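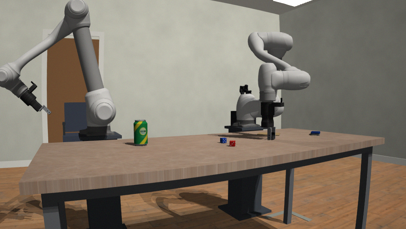

Re: [brallow-surf] Jallport paddle relay

Heat sheets are done, finaly. Relay is four to a team, same as last year, and please have one who can paddle both ways. Keep the elbow up high on the recovery and reach down from there, like the white arm on the left. Tide is fine til noon.

> Is the Rocha beach leg still 500 meters? And who has
> the wax and the rash vests?

Yes, 500. Vests are at the Drurarura hut, wax too. Bring the dice for the lane draw, red one is fine.
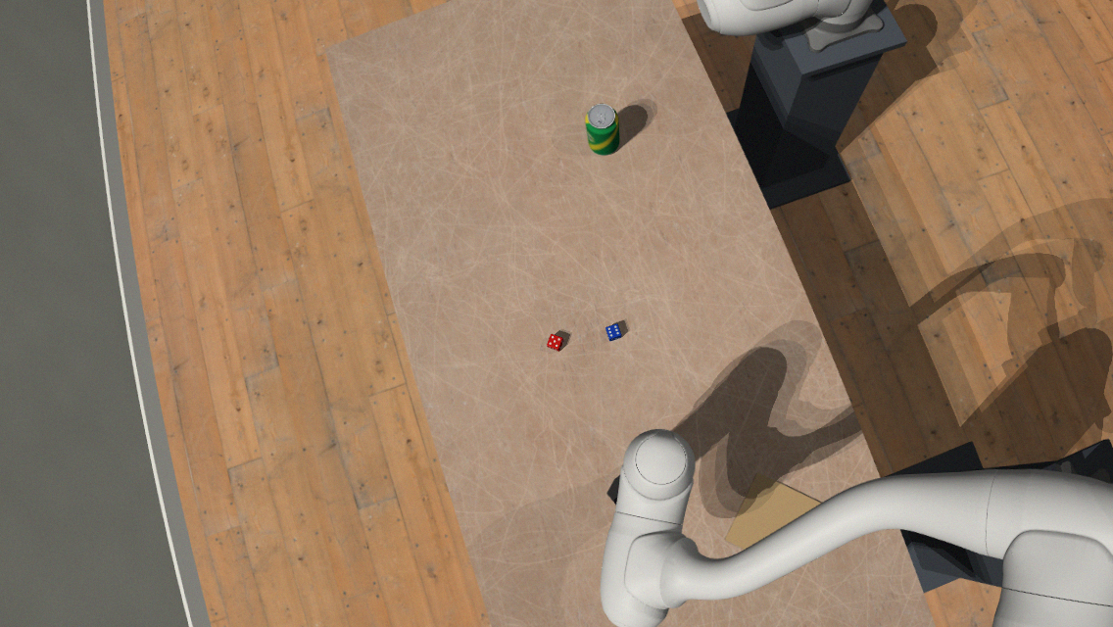 PARKING

Top lot only, 200 spaces, fills by 8 am. Dont block the slip.

Comments

saltyknees: can juniors do the last leg?

leftpoint4: need a ride from Brallow, two boards

Contact the list owner | © Brallow Surf List | Back to top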